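Fesmont introduces matte white worktop for sorting and assembly benches

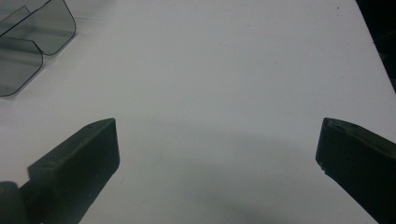

Toma Plorkach
Product Information, Fesmont

24th August – Fesmont has added a matte white worktop to its Zetier line of bench furniture. The top is intended for sorting, inspection and light assembly of small parts, including transparent and tinted plastic components, which can be difficult to pick out on a glossy or patterned surface.

The finish is a pale, cool white with low reflectance. Under overhead lighting it produces soft shadows without a hard outline, and tinted clear parts remain distinct against it. No edge trim or printed grid is applied to the working area.

The worktop is 28 mm thick and is supplied in one width, 182 cm. Rated static load is 200 kg, evenly distributed, when mounted on the standard Zetier frame. Existing frames accept the new top with no additional drilling. Fastening hardware is included.

Cleaning requires a damp cloth and a neutral detergent. Abrasive pads should not be used, as they will raise the gloss level locally and leave visible patches.

Fesmont ran the surface on its own packing benches for almost 3 months before release. Mounting instructions were revised during that period, and the current version is packed with each unit.

Orders are open now through Zetier dealers. Deliveries begin in October. Finish samples can be requested from the Fesmont product information office.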